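Week 9 handout: Oral history and the problem of the good story
Last updated Jun 20, 2022

Reading for this week is the Hundeck transcripts, parts 1 to 3, plus the short introduction to the Antoniadis collection. If you only have time for one, do Hundeck. The Antoniadis introduction spends a lot of its length telling you how valuable the collection is.

We ended last week on unit war diaries and why they are duller and less reliable than people expect. This week is the opposite case. Recorded interviews with veterans are rarely dull, and that should worry you a bit. A person who has told the story of a sinking or a long patrol at reunions for forty years has had forty years of audiences. The slow parts go. The joke moves to the end. None of this is lying, and I would ask you not to use that word in your essays.

Three things to look for in the Hundeck transcripts:

Borrowed detail. Several speakers describe the same supply column in nearly the same words. Check who had read the regimental history by the date of the interview. It was in print well before most of the recordings were made.

Leading questions. The interviewer asks "Were you frightened?" far too often. What would you say?

Numbers. One speaker puts the garrison at 800, another at 1000. The ration return says 1079, and that figure includes civilian labourers, whom neither man mentions. I would not assume the return is right either. Quartermasters had their reasons for rounding up.
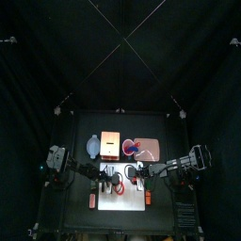
Does a recording made soon after the event beat one made decades later? Sometimes, but the early ones have their own trouble: men still serving, officers in the room, and subjects that could not be raised without consequences. Late interviews are often franker about fear and about bad leadership, and much worse on dates.

Now the Skekex project, which some of you will want to use because it is online and searchable. Be careful. The clips are edited down to a few minutes each and the full sessions are not available — I have asked twice. You cannot tell what the question was, or what was said just before. The project page talks about "healing" and "giving voice", and it may well do some good for the people recorded, but that is a separate matter from whether you can cite it as evidence for what happened in a particular place in October of a particular year. Treat the clips as sources on how service is remembered now.

The same goes for the Mastetti recordings, with one difference. There the untrimmed audio survives, and the published version leaves out almost every hesitation. Listen to the tapes if you can get a library booking. The pauses matter.

For the tutorial, bring one page: pick a single claim from a Hundeck interview, find a written source that touches on it, and say where the two disagree. Don't harmonise them. If they agree perfectly, be suspicious and find out whether one was copied from the other.

Tapes can't be borrowed overnight. Bring your own headphones.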